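News > Television > Press releases

Print this release
E-mail this release

PLASHOLM TELEVISION GIVES ITS BREAKFAST SHOW A NEW DESK, A NEW CLOCK AND AN EXTRA HALF HOUR
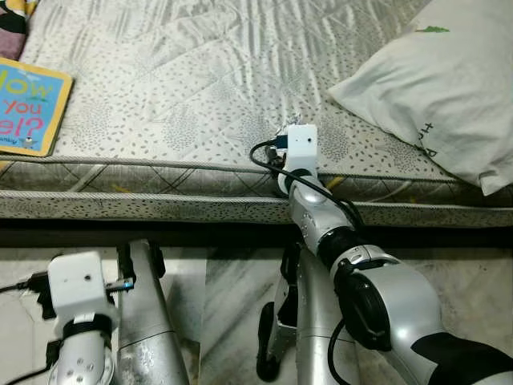 What is changing

Plasholm Television will relaunch its weekday breakfast programme, Catmont Mornings, with a longer running time, a new opening sequence and a desk at which three people can sit without one of them having to face the weather map.

The programme will run from 6am to 9.30am, half an hour longer than at present. Viewers asked for more local news and a slower pace. They also asked for less singing, and the producers have taken this on board as far as existing contracts allow.

The old desk served for 738 editions. It was built for a quiz show that was dropped after its first series, and the buzzer holes have been covered with mugs ever since. It will go on show in the foyer at Plamimbridge Studios, with the mugs.

A different way in

Each edition will now open in the car park. One camera will follow the presenters through the loading bay, past the canteen hatch and up the back stairs to the studio, arriving in time for the headlines. The walk takes just under two minutes, or just over three if the goods lift is in use and the stairs door has been propped shut again.

Test runs were held in February. In one of them the presenters reached the studio before the camera did. Plasholm has decided to keep the clip for the Christmas tape.

The theme tune has been re-recorded at a gentler tempo and is now four seconds shorter, which the musicians describe as a mystery. The on-screen clock, which ran a minute fast through most of the last series, has been replaced. Several viewers wrote to say they had come to rely on it for catching the bus, and they are advised to make their own arrangements.

What viewers said

The production team received 3754 letters, e-mails and phone messages during its request for ideas. Of these, 841 were about the sofa. Opinion was divided between those who wanted it softer and those who wanted it gone. It has been moved slightly to the left.

A further 638 asked for the return of Second Breakfast, the cookery slot last seen two series ago. It comes back on the first morning of the new run, in a kitchen with a working tap. The competition round-up, the gardening phone-in and the papers review all stay – the papers review in a chair of its own.

Made for Plasholm by Thepsuriya

Catmont Mornings is produced for Plasholm Television by Thepsuriya Productions, which also makes the early evening quiz Best of Nine and the long-running antiques series What Did You Pay for That. The relaunched programme will be shown live on Plasholm One and repeated overnight on Plasholm Two, for viewers who like their travel news historical.

Preview clips and a full programme schedule are available to listings editors from the Plasholm Television press office at Plamimbridge Studios. Requests to borrow the old desk should be made in writing, with measurements of the doorway.

Last updated: April 9, 2020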